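Mala de cabine Ternance 32 litros: quatro viagens depois
Por Luana Godoy 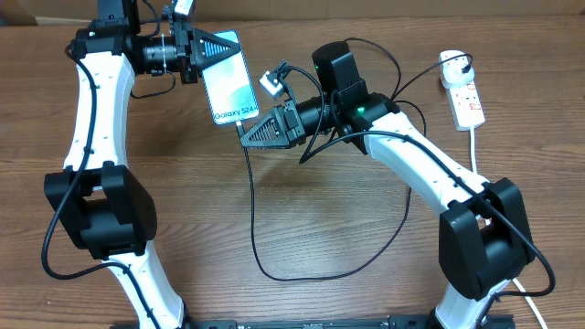

Tampo de madeira, veios na horizontal.

Comprei a Ternance em janeiro, por 115 euros, depois de a minha mala antiga ter perdido uma roda numa calçada de Évora. A roda seguiu ladeira abaixo com mais decisão do que eu. Desde então a nova já foi a Drondton, a Messtead (duas vezes) e a casa da minha mãe, que também conta, porque são três andares sem elevador.

O fabricante chama-lhe "companheira de viagem inteligente". A inteligência consiste num bolso com fecho. É um bom bolso, cabem lá o passaporte, o carregador e um livro fino, mas já conheci bolsos iguais com menos currículo.

Por dentro são 32 litros divididos em 2 compartimentos, e o da direita fica sempre mais cheio, faça eu o que fizer. Para quatro noites chega, se aceitarmos repetir calças. As cintas elásticas seguram bem a roupa dobrada. Com camisas nem vale a pena tentar: em Messtead fui jantar com ar de quem tinha dormido no comboio, e eu tinha ficado num hotel bastante decente.

As rodas são o melhor dela. Fiz 500 metros de paralelo entre a estação de Drondton e a Pensão Teixeira, à chuva, e não encravaram uma única vez. Fazem barulho, isso sim. À uma da manhã acendeu-se uma luz no primeiro andar, depois outra no segundo, e o senhor da receção já me esperava à porta quando cheguei.

A pega telescópica tem três alturas, duas delas para crianças. Na terceira abana um bocadinho, o que me irritou na primeira viagem e de que já não dou conta. O cadeado de código vem com instruções em sete línguas e em nenhuma percebi como se muda o código. Continua no zero-zero-zero, peço discrição.

Quanto ao tamanho, passou no medidor da companhia em todos os voos, embora no último tenha precisado de um empurrão com o joelho. A cor "areia do deserto" já vai em areia de estaleiro. Sai com um pano húmido, menos junto às rodas.

Compraria outra vez? Por este preço, sim, mas em preto.

Nota: 7 em 10
A favor: rodas, bolso, peso
Contra: pega que abana, cadeado, camisas

Publicado a 3 de maio de 2024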